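Brodalar Tenants Assoc — minutes, 2/11/22

Present: 6 members, Adeel Mirani chairing. Quorum ok.

Last minutes approved, one spelling fix.

Money — balance 2,337. Paid out 153 for the front door lock (Bensaid invoice). Gusteck quote for stairwell lights is 747, members felt high. Adeel to ask for it split by floor. No vote yet.

Laundry hours. Complaints re late dryers, again. Agreed 10 pm stop, sign to go up both sides of the door. Trakora app bookings still droping out, keep the paper sheet till July.

Bikes in hallway — tags first, then moved to the yard. Passed, one against.
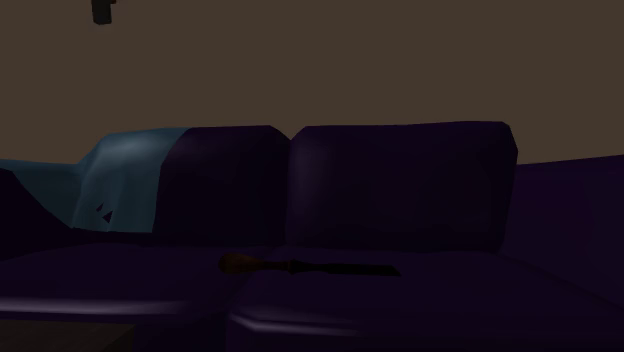 Lobby refresh. Long talk, mostly color. Carpet stays. Most liked the dark brown wall, two said too gloomy for a room with one window. Purple sofa split the meeting — wide enough, but that deep a shade next to the brown is a lot. Adeel to get fabric swatches in something lighter and a price to paint one wall only. Vote next time.

AOB: mailbox keys, see Adeel. Closed 8:40.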